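핸드 그리퍼 두 대, 예산을 어떻게 나눠야 할까요?
작성자: 젓가락두짝

수저 정리 자동화 건으로 견적을 받는 중입니다. Vorunus는 손에 쥐고 쓰는 그리퍼 한 대에 4000달러, Flurnholm은 조금 싼데 패드가 별도랍니다. 작업은 젓가락을 집어 수저통에 꽂는 게 전부고, 장소는 가정집 부엌 식탁입니다. 사장님은 "젓가락 꽂는 데 얼마?"라고 세 번 물으셨습니다.
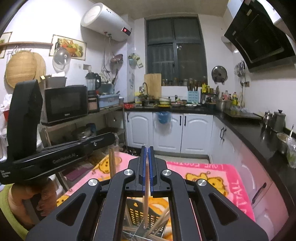
답변 2개

Faraji Odera
본체 값만 보면 나중에 웁니다. 저희는 Nzioka 프로젝트 때 교체용 패드를 한 세트에 116달러씩 주고 샀고, 1월 한 달에만 713달러가 나갔습니다. 사장님께는 "소모품"이라고 썼더니 무엇을 소모했냐고 하시더군요. 젓가락처럼 가는 물건은 패드가 제대로 맞물리는지가 관건이니 계약 전에 꼭 본인 젓가락과 본인 수저통으로 시연을 요구하세요. 업체가 가져오는 시연용 막대는 늘 이상하게 잘 잡힙니다. 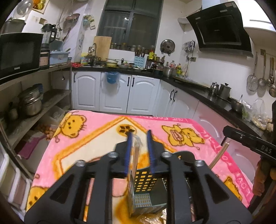
그리고 두 대를 한 식탁에서 쓸 거면 두 번째 사람 인건비도 넣으세요. 저는 첫 견적서에 그걸 빼먹고 제가 두 번째 사람이 됐습니다. 예비비는 13퍼센트 잡았는데 모자랐고요. Asgate에서 단기 임대도 하니 한 달 빌려 보고 결정해도 늦지 않습니다.

부엌데기
그냥 손으로 꽂으세요. 농담이고 패드 별도면 배송비도 별도일 겁니다. 저는 그랬어요.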